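Notes for Dilton talk, Jan 16, 2018
How small films make their money back

Start with the number everyone quotes: opening weekend. Ask the room who checks it. Then say it covers only part of what a film earns.

Our case is "Banach", released in June by Sunano. It opened on 52 screens. By week 4 it was on 515.

Explain the split. The theater keeps a share of each ticket, and the distributor takes its fee before the producers see anything. Go slowly here – people mix up gross and profit.

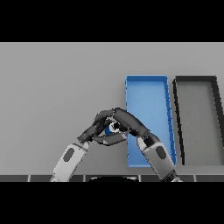
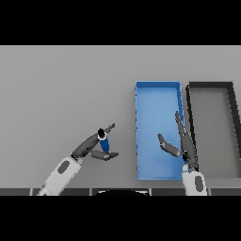 Next, word of mouth. Sunano spent very little on posters. The money went on early shows in smaller towns, with 2,000 free seats given out before release. Most of those people came from film clubs and colleges.

Then the comparison with "Rivadeneira". Bigger cast, wider opening, and a steep drop in the second week. Stress that both films had good reviews.

Streaming: the fee for "Banach" was agreed before release, so the long run in theaters did not raise it. Someone will ask whether that was a mistake. Say the producers needed the cash to finish the sound mix.

If time is short, skip overseas sales and go straight to questions. Leave the ticket split on the screen.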